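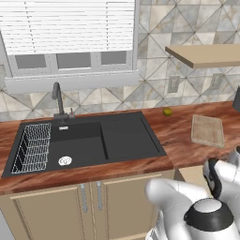
Part 2: Putting up the chime

The Ding 554 comes as two pieces, the push button that lives outside your front door and the chime that lives wherever you spend your time, and this part of the guide is all about the chime. I always start people off in the kitchen because that's where you miss the most visitors (fan going, water running, radio on). You don't need a drill. The pads in the box are made for smooth, flat surfaces, and a wall of big square tiles suits them nicely, even when the tiles are laid on the diagonal like these. Just keep each pad inside one tile and off the grout lines, and use the edge of something level, like the window frame, to get the chime straight – if you line it up with the tiles themselves it'll end up hanging like a kite!

Before you stick anything to anything, do a dry run.

1. Slide the back off the chime and pull out the little paper tab. The light on the front should blink green.

2. Set the chime down close to the spot you have in mind. Leaning it on the wall is fine for now.

3. Get somebody to press the button at the front door. Vivek Thakur helped me write the first version of these steps, and we did it by yelling down the hall, which works great.

4. If you hear the tune, wait until the light goes out and have them press once more.

5. If you hear nothing, move the chime a couple of feet and go back to step 3. Try higher up before you try another room.

Note: The button and the chime are paired at the Dallbridge workshop before they get boxed, so you shouldn't have to pair them yourself. If you bought the chime as a spare, hold down the side key until the light turns orange, then press the door button. The tune plays and you're done.

Now for the sticking part.

6. Wipe the spot with rubbing alcohol and let it dry completely. Dish soap leaves a film, so skip it here.

7. Peel one side of each pad and press it onto the back of the chime, one at the top and one at the bottom.

8. Peel the other side, place the chime, and lean on it with your palm while you count slowly to thirty.

9. Leave it alone overnight. I know, you want to play with the tunes. Do that tomorrow.

Caution: Keep the chime well away from the stove, and don't put it where the faucet can splash it. The case isn't sealed.

Caution: Don't stick it to wallpaper. The pads hold very well and the paper will come off with them.

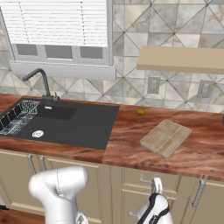 Girish Negi wrote in to say that his chime rang by itself two or three times an evening, and that it stopped as soon as he changed the code, so could I please put that step closer to the front? Good idea, so I've moved it up from the back pages.

10. Press the side key twice, quickly. The chime beeps and the light turns blue.

11. Press the door button and keep holding it until you hear a second beep. That's your new code.

If a neighbor has a Plollard bell, you may well run into this. For some reason the older ones set off our chimes now and then, and a new code has cured it every time I've tried.

Batteries: I get roughly 1800 rings out of a set, though a long tune at full volume eats them faster. When they're getting low the light blinks red after each ring. Change both together. The chime remembers its code while they're out, but the volume goes back to medium, so you'll want to set that again.

Spare pads are sold by Trosteo as part 952. Tunes and volume are in Part 3.

Last changed July 9, 2021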